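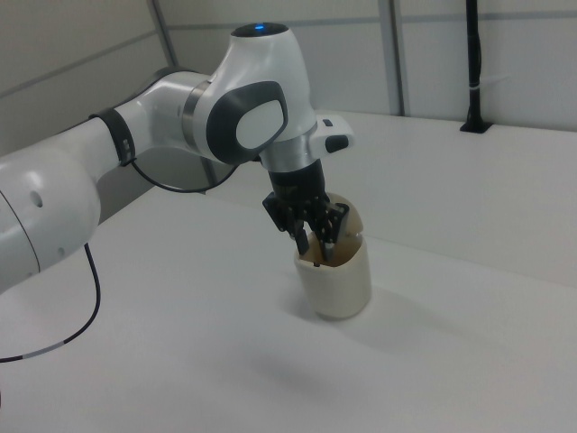
Jundenance Benchtop Pot in cream

I've stocked a lot of little bins in this shop and most of them come back. They tip over, or the lid snaps off, or they're so ugly they end up in the cupboard under the sink where they're no use to anyone. The Jundenance pot is the one I kept for my own kitchen, and it's been sitting beside my kettle ever since (with time off for washing).

It's a small, plain thing for the bits that pile up while you're making a cuppa: teabags, sugar sachets, the foil off the milk, bread tags. The colour is a soft cream that suits a white bench without looking like something from a dentist's. I did ask about a grey one for those of you who keep emailing, and the maker says maybe in July, so I'll believe it when the carton turns up.

The lid is hinged at the back and flips right up out of the way, so you can drop a teabag in straight off the spoon. It's a proper hinge with a pin through it. The Elteck one we used to carry had a thin folded strip, and that was where they all went - usually just after the warranty did.

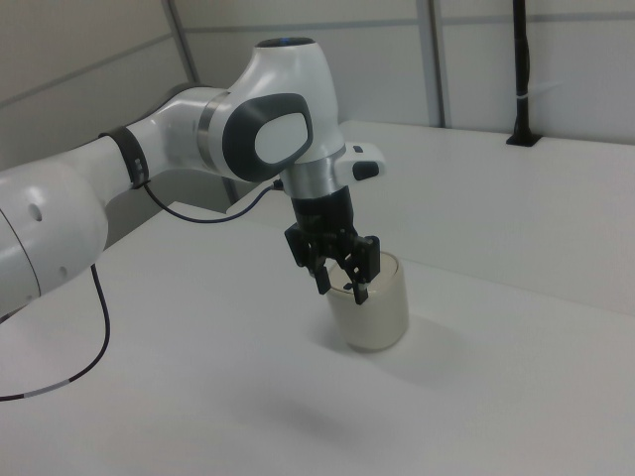
Size-wise, think of it as a pot for a day's worth of scraps for one or two people. If there are four of you and everybody drinks tea, you'll be emptying it after lunch and again at night, and you'd be better off with the Witkowska caddy further down the page, which takes a bag and has a carry handle. I've had people put this one on a desk for pencil shavings, on a sewing table for thread ends, and in a caravan for pretty much everything!

Now, marks. It's a pale plastic and tea is tea, so the inside will go brown if you leave wet bags sitting in it over a long weekend. Mine has. A paste of bicarb and warm water left in for an hour brings it back most of the way, and a squirt of lemon helps with the smell. Please don't go at it with steel wool, as the scratches hold the stain and then you're stuck with it.

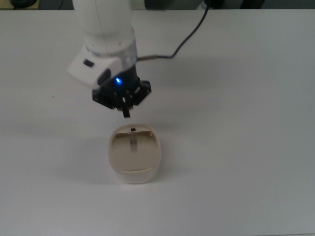
Can it go in the dishwasher?
Hand washing is the way to go, because the heat on the drying cycle can warp the lid so it doesn't sit flat any more.

There's no liner to buy. Some customers fold a sheet of newspaper into the bottom, and I've done that too when I've got coffee grounds to get rid of. It tips out in one lump and the rinse takes no time. If you compost, pull the staples off your teabags first.
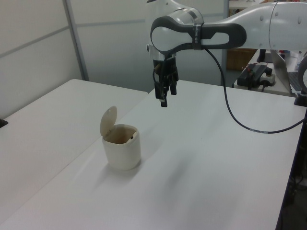
We pack them in shredded paper with the lid taped down, so have a look for the tape before you start tugging. Spare hinge pins are 2 dollars each and I'll pop one in your parcel if you ask in the order notes. Postage is a flat 4 dollars, or you can pick up from the Bundville shop, round the side where the roller door is.

We've sold almost 200 of these and the next carton is on its way. If it says out of stock, leave your email in the box and I'll send you a note when they land.

Page updated 24 March 2020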